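3.2 The workstation bench

The desktop workstations came to us from the Londberg office when it closed its drawing department in November, and they make up the smaller part of the 163 machines in the study. We had expected them to be the easy ones, being roomy and put together with ordinary screws, and in many ways they were a pleasure after the slim office units sorted at Jatau. Still, a roomy case tempts one to rush, and the processor socket does not forgive rushing. A pin bent by a careless sleeve can turn a board fit for resale into one fit only for the shredder.

Our guide at the Tulau workshop therefore puts the socket at the heart of the job. With the load plate open, the bench worker looks over the contacts before anything else is handled near them, and the cooler is kept well away from the pins until it is wanted. Loose cables are followed from plug to plug before the case moves on, and the coin cell is noted on the job card (we came to be rather fond of those cards, smudges and all). Figure 4 shows the interior of a case on the bench.

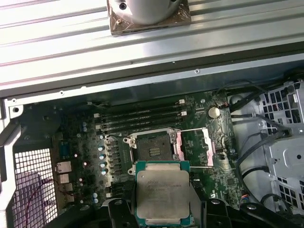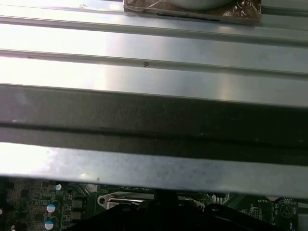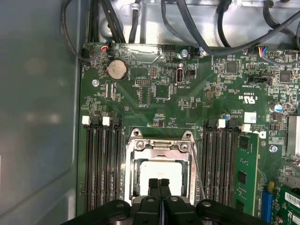 Figure 4. Metalwork and parts inside and around the workstation case, three views.

Gauthier, reading an early draft of this section, objected that we had made too much of the socket and too little of the cables, and remarked that "a bent pin is at least found on the day, while a lead pushed back on crooked comes home with the customer." We think the point a fair one, and a kind one too, given how long that draft was. The job card now has a line of its own for connectors, and the bench worker initials it after the cooler has been dealt with and again when the case is closed.

The change added nearly 2 minutes to each machine. We first tried it on a batch of 20, mostly to find out whether people would put up with it, and they did so with good humour once the card had been reprinted in larger type. How the extra time sits against the cost of returns is taken up in section 4.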